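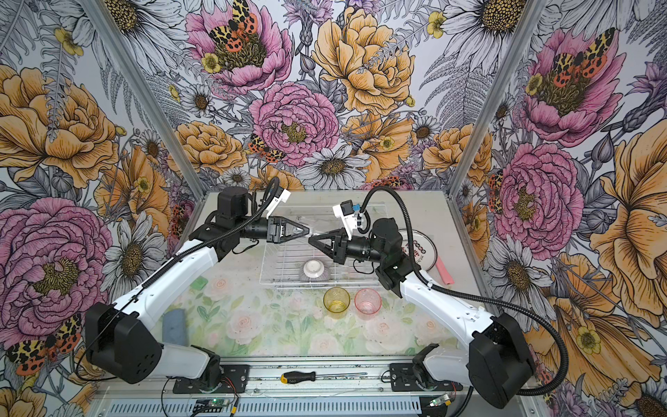
Two arms over the dish rack.

The Clitden mill was rated for 600 mesh and had never reached it. Nomvula Motaung read this in the handover log at four in the morning, in the control room at the Buthelezi quarry, with the classifier motor humming through the floor plate.

The log had been kept by three engineers before her. The first wrote in full sentences. The second wrote in numbers. The third wrote "see previous" on every line from May onward and then left the company.

She opened the trend for main shaft current. The trace was flat, as it should be for a roller mill on dry calcite with a steady feed. Every 62 minutes it dipped, held low for one sample, and came back. The dip was too short to trip an alarm. She checked the feed screw, which showed no change, and the blower, which showed none either. She checked the clock on the data recorder against the clock on the wall. They agreed.

At 4:40 she put on her respirator and went down to the mill floor. She opened the sampling port on the cyclone discharge, drew a scoop, closed the port, and labeled the bag. The powder was white and ran like water. She drew a second scoop after the next dip. It was finer. She could tell without the sieve. It hung in the lamp beam and did not come down.

Fineness was set by classifier speed, and classifier speed had not moved.

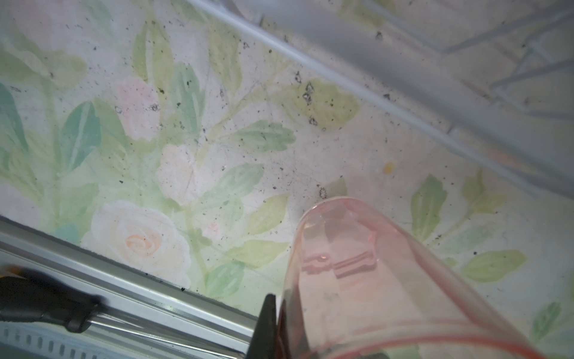
The laser sizer in the lab took a sample the size of a pinch of salt and needed a clean bench. The procedure, issued by Prevanis, was strict on this point and gave it a page and a half. Nomvula wiped the bench twice. In her mother's kitchen the table had been covered in pale roses, peach and cream with green leaves, and dark crumbs had shown on it from across the room, so that she had learned early what a surface looks like when it is not ready. She wiped the bench a third time and loaded the first sample.

It came back normal, the same coarse tail as every other night. She flushed the cell and loaded the second.

The instrument ran its cycle and reported 3000 mesh.

She flushed the cell and ran it again. It reported 3000 mesh. The mill could not make that product. No ring and roller unit of that size could, with that blower, at that pressure drop. She entered the result in the log with the time and the sample number, and then sat with her hand on the keyboard.

She went back through the old entries. The second engineer had written a column of figures down the right margin, with no heading. She had taken them for bearing temperatures. They were intervals. The first was 776 minutes. Each one after it was shorter, and the last before the handwriting changed was 94.

She called the service line at Mirkico. The man on the line asked for the serial number, and she read it from the plate. He asked her to read it again. Then he asked if the inspection door on the grinding chamber had been opened since the unit was installed.

"It's interlocked," she said. "It opens with the mill stopped."

"Has the mill been stopped?"

She scrolled the trend to the left. It was flat for as far back as the recorder went.

"No," she said.

Through the floor plate, the hum dropped for the length of one sample and came back. She looked at the clock. It had been 61 minutes.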